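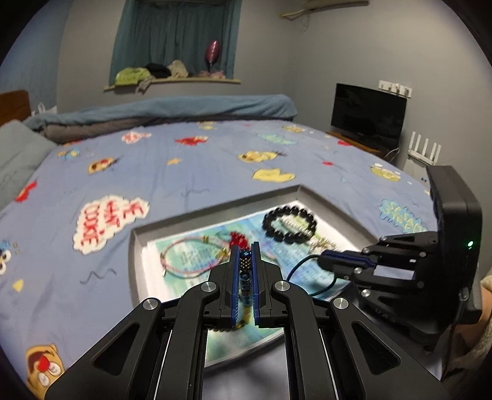
침대 위에 올린 회색 트레이. 안쪽에 인쇄물을 깔고 구슬 팔찌와 끈 팔찌, 금색 참을 놓았다.

팔찌 보관의 기본 단위는 트레이

구슬 팔찌는 망가지는 방식이 대체로 정해져 있다. 줄이 늘어나거나, 매듭이 풀리거나, 구슬끼리 쓸려 표면이 상한다. 세 경우 모두 착용 중보다 보관 중에 진행되는 비중이 작지 않다. 서랍 안에 여러 개를 겹쳐 넣어 두면 무거운 구슬이 가벼운 줄을 누르고, 얇은 끈은 다른 팔찌의 구슬 사이로 파고든다.

이번 기사에서는 팔찌를 펼쳐 놓고 분류한 뒤 다시 넣기까지의 과정을 다룬다. 필요한 것은 낮은 트레이 한 장과 종이 한 장, 그리고 평평하게 정돈한 자리다.

트레이의 조건

테두리가 있어야 한다. 작은 구슬은 줄이 끊어지는 순간 사방으로 튀며, 테두리가 없는 판에서는 회수율이 크게 떨어진다. 안쪽 벽이 경사진 형태라면 손가락으로 구슬을 밀어 올려 집기 쉽다. 벽이 수직이면 모서리에 낀 구슬을 꺼낼 때 핀셋이 필요해진다.

깊이는 얕은 편이 낫다. 깊은 상자는 그림자가 져서 짙은 남색과 검은색을 구별하기 어렵다. 색은 회색을 권한다. 흰 바닥은 밝은 끈을, 검은 바닥은 어두운 구슬을 묻히게 하지만 중간 밝기의 회색은 양쪽을 모두 어느 정도 드러낸다. 본지가 비교한 제품 가운데 오스게이트(Osgate)의 얕은 트레이는 테두리 높이가 적당했고, 슈탈라우(Stallau)의 칸막이형은 보관에는 좋으나 분류 작업에는 칸이 좁았다.

바닥에 까는 종이

트레이 바닥이 매끈하면 둥근 구슬이 구른다. 종이를 한 장 깔면 마찰이 생겨 팔찌의 고리 모양이 유지된다. 전용 매트를 살 필요는 없고 인쇄물도 쓸 수 있다. 다만 글자가 빽빽한 면에서는 작은 참이 눈에 잘 들어오지 않는다. 옅은 색 바탕에 글자가 적은 부분을 골라 작은 부속을 두는 것이 좋다. 광택지는 조명을 반사하므로 등을 옆으로 돌린다. 잉크가 묻어나는 종이는 밝은 끈에 쓰지 않는다.

침대에서 작업할 때

책상이 좁은 집에서는 침대가 작업대가 된다. 푹신한 면의 단점은 기울기다. 무릎으로 이불을 누르면 트레이가 그쪽으로 기울고, 고정되지 않은 참부터 미끄러진다. 이불을 팽팽하게 펴고 트레이를 몸에서 한 뼘 떨어진 곳에 둔다. 무늬가 많은 이불이라면 트레이 밖으로 나간 구슬을 찾는 데 시간이 더 걸린다. 단색 수건을 트레이 밑에 넓게 깔아 두면 이 문제가 줄어든다.

분류 기준

색으로 나누는 방식이 흔하지만 보관 목적이라면 구슬의 크기와 줄의 종류를 먼저 본다.

큰 구슬 팔찌. 무게가 있으므로 걸지 않고 눕혀 둔다. 고리에 걸어 두면 신축 줄이 한 지점에서만 늘어난다. 닫힌 원형 그대로 놓았을 때 구슬 사이에 틈이 벌어진다면 줄을 교체할 시점이다.

작은 구슬 팔찌. 남색과 금색처럼 두 색을 섞은 가는 팔찌는 접어도 부피가 작아 좁은 칸에 들어간다. 집을 때는 한 알이 아니라 여러 알을 함께 잡는다. 한 알만 당기면 힘이 줄에 그대로 전달된다. 금색 도금 구슬은 마찰에 약하므로 다른 구슬과 닿지 않게 한다.

끈 팔찌. 느슨한 타원으로 두고 꺾지 않는다. 분홍과 하늘색 같은 옅은 색은 햇빛에 바래기 쉬워 뚜껑이 있는 칸이 적합하다.

참과 낱개 부속. 팔찌와 같은 칸에 넣지 않는다. 고리가 끈의 올에 걸리면 떼어 낼 때 보풀이 생긴다. 원래 달려 있던 팔찌를 알고 있다면 작은 봉투에 넣어 나란히 둔다.

줄 점검

분류를 마치면 넣기 전에 줄을 확인한다. 매듭 부위를 찾아 손톱으로 가볍게 밀어 보고, 움직이면 다시 묶는다. 신축 줄은 살짝 당겼다가 놓아 원래 길이로 돌아오는지 본다. 표면이 하얗게 일어난 줄은 당김 시험을 하지 말고 바로 교체한다. 시험 도중 끊어지는 경우가 많다.

오스피나(Ospina)의 교체용 줄은 2개 묶음으로 판매되며 매듭이 작게 묶인다. 구멍이 좁은 구슬에는 줄의 굵기를 먼저 맞춰 보아야 한다.

보관함

제스텐트(Zestent)의 서랍형 보관함은 칸의 바닥이 천으로 덮여 있어 구슬이 구르지 않는다. 품번은 3411이며 칸막이를 옮길 수 있다. 큰 구슬용 칸은 아래에, 끈과 참은 위에 배치한다. 욕실 근처는 피한다. 습기는 금속 부속의 변색을 앞당기고 매듭을 부풀게 한다.

점검 주기는 착용 빈도에 따라 다르다. 매일 차는 팔찌는 한 달에 한 번, 나머지는 계절이 바뀔 때 꺼내 본다. 다시 넣을 때는 트레이에 남은 종이를 접어 올려 가운데로 부속을 모은 다음, 봉투에 바로 쏟아 담는다.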